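Part 2: Getting your shore-day plan into Havix

Okay, cabin's booked, bags are half packed, and now you want your port days on your phone before the ship's Wi-Fi starts charging you by the minute. I set mine up at the kitchen table in May and it went pretty smoothly (second try!).

1. Open Havix and tap New Voyage. Type the ship's name exactly as it appears on your boarding pass.

2. Add your ports one by one. Use the actual dock, so Pastenmont goes in as Pastenmont, even if the brochure calls it something grander.

Note: the dock and the old town are 12 miles apart. I put in the old town and my whole morning was off.

3. Set your all-aboard time. I make mine an hour earlier than the ship's, and Candela Vidal, my cabinmate, still beat me back every time.

Caution: check whether the ship is keeping home time or local time. Havix won't ask!

4. Download the offline maps while you're still on home internet. My whole route came to 1,177 MB, so clear out some old photos first.
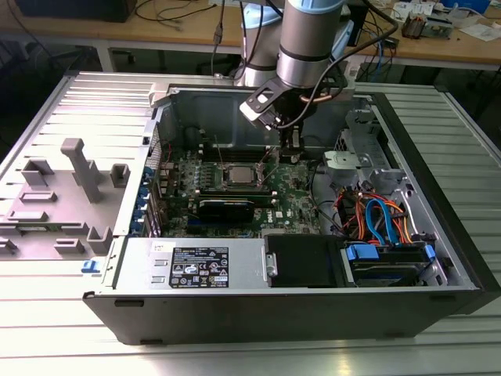
5. Print a backup. One page per port is plenty, folded into whatever pocket zips.

6. Share the plan with your travel buddies under Crew List, then switch your phone to airplane mode and open every port once to check that the maps load.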